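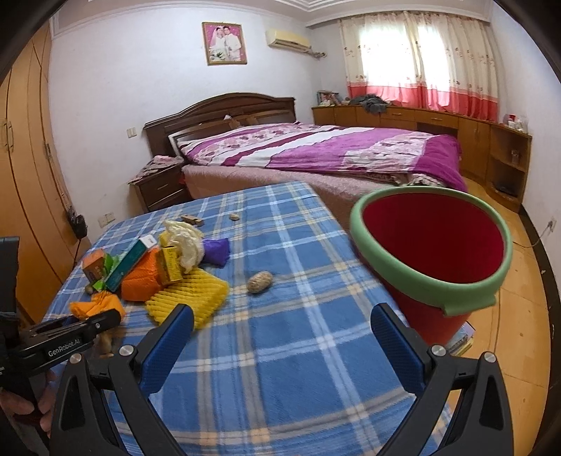
Open Day Safety Checklist with Comments
Tommont site, hand-held gripper demonstration, bedroom station
Checked before the doors open and again after the last group
Form 2642, filled by the safety contact of the Clendosau project

Marks used: OK = in order. FIX = must be corrected before visitors enter. FIXED = was not in order, corrected during the check. N/A = does not apply to this station.

Please write a comment also when the mark is OK, if there is something the next person should know. Last time many lines had only a mark, and in December we could not understand our own form.

Section A. The room and the way in

A1. Door opens fully and stays open during the visit. OK
Comment: The rubber wedge holds well. Please do not use a chair for this purpose.

A2. Visitors stand only behind the tape. FIXED
Comment: The tape was too near to the small bed. I moved it back by two steps. A child can now stretch out an arm and still not reach the operator.

A3. Number of visitors inside at one time is not more than 7. OK
Comment: The Boateng group asked if they may come in all together, 16 persons. The answer is no. They will be divided and the others wait in the hall, where there is a bench and water.

A4. Cables on the floor are flat, or covered, or outside of the walking area. FIX
Comment: The thin cable on the right side goes from the wall outlet across the floor toward the cabinet. It must be fixed down with floor tape for its full length. I did not have the wide tape with me. To be closed before the first group.

A5. Nothing hangs where a foot or a sleeve can catch it. FIX
Comment: A small black bag hangs low at the wardrobe and its cord goes down toward the floor. Please take the bag away for the day. It is not needed for the demonstration.

A6. Window side. OK
Comment: The daylight is strong in the upper part of the curtains. I would keep the curtains closed as they are. On the rehearsal two people complained that they were blinded when the curtain was open.

A7. Air conditioner. OK
Comment: Set it before the visitors come and leave the remote in the drawer. It was changed many times during the rehearsal and the operator was cold.

Section B. The hand-held gripper

B1. Finger pads are complete, with no lifted corner. OK
Comment: I pressed along the edges of both blue pads with my thumb. Nothing moves. The textured face should be wiped with a dry cloth between the groups, no spray.

B2. Small screws near the hinges are tight. OK
Comment: Checked by hand and then with the driver. I ask to check them again at lunch, as the fingers are opened and closed very many times in a day.

B3. Fingers open and close without sticking. OK
Comment: Fully open, half, closed, each position repeated. Movement is smooth.

B4. Handle is clean and the operator has a good grip. OK
Comment: The operator should change after 2 groups. A tired hand is the most common complaint in our notes, and it is also when the objects are dropped.

B5. Name on the mount can be read. OK
Comment: "GenRobot.AI" is clear in white letters. Do not put the visitor sticker over it. Stickers go on the clothes of the visitors only.

B6. Fingers of people stay away from fingers of gripper. OK
Comment: This rule must be said aloud at the start of every group. The force is small but the hinge can pinch the skin. When a visitor wants to try, the operator first puts the tool down on the bed, open, and then the visitor takes it by the handle. We do not pass it from hand to hand.

Section C. The small bed and the objects

C1. Blanket is spread and does not hang in the walking area. OK
Comment: The plaid blanket can stay. The stripes help the visitors to see where an object was before and after. The mauve blanket of the large bed comes down on the near side, so operators should look at their feet when they turn.

C2. The bucket stands firmly. FIX
Comment: The red bucket is standing partly on a book and so it is tilted. On a mattress this is already not very stable. Please take the book out from under it, or put the book completely under. I prefer that the book goes away to the others on the cabinet.

C3. Small objects are listed and visitors with small children are informed. OK
Comment: The nut and the stone are the ones I worry about. They are small enough to go in a mouth. There is one person at the tape for families, and this person has the list.

C4. Plastic bags. FIX
Comment: The white plastic bag lies in the pile together with the boxes. For adult groups it may be used. For the school hour on Wednesday it must be removed and put in a closed cupboard, not only moved to the large bed.

C5. Nets. OK
Comment: The foam mesh fruit nets, orange and yellow, are soft and have no sharp ends. They do catch on things, so the operator should pull slowly and not shake the tool if a net stays on the pad.

C6. Boxes. OK
Comment: I looked at the corners of the orange, the teal and the yellow box. No staples. If one becomes crushed, replace it and write it here.

C7. Twine. OK
Comment: The ball is small and lies alone between the pile and the bucket. If it unrolls, stop, roll it again and continue. One end around the hinge costs us almost a whole visit.

C8. Purple pouch. OK
Comment: Nothing heavy may be placed inside. I wrote this also on the sheet for the operators.

Section D. Private things in the room

D1. Family pictures. FIX
Comment: The framed wedding photograph is over the large bed. The owners of the house must say yes or no about visitors taking photos in this room. Until I have the answer in writing, phones stay in the pockets.

D2. Clothes and bottles on the cabinet. FIX
Comment: The clothing can go in the wardrobe. The small containers and bottles at the right end should be put in a drawer. I did not open them and I do not know what is in them.

D3. Drawers and wardrobe doors closed for the whole visit. OK
Comment: The guide reminds the group at the tape.

Section E. When something goes wrong

E1. First aid box in the hall, seal not broken. OK
Comment: Plasters are enough for the day. The Clumalik stand in the next room shares the same box, so please tell them when you take something.

E2. Stop word is known. OK
Comment: The word is "hold". Everybody working in the room can say it, also the person at the tape. After this word the operator opens the fingers, lowers the tool to the blanket and waits.

E3. Way out is free. OK
Comment: Strollers must stay in the hall on the left side. On the right side they block the stairs.

Still open at the time of signing: A4, A5, C2, C4, D1, D2.
A4 and C2 must be closed before the first group, without exception. C4 must be closed before the school hour. For the others, write the time beside the line when it is done.

Second check to be made with the same form, in another color of pen.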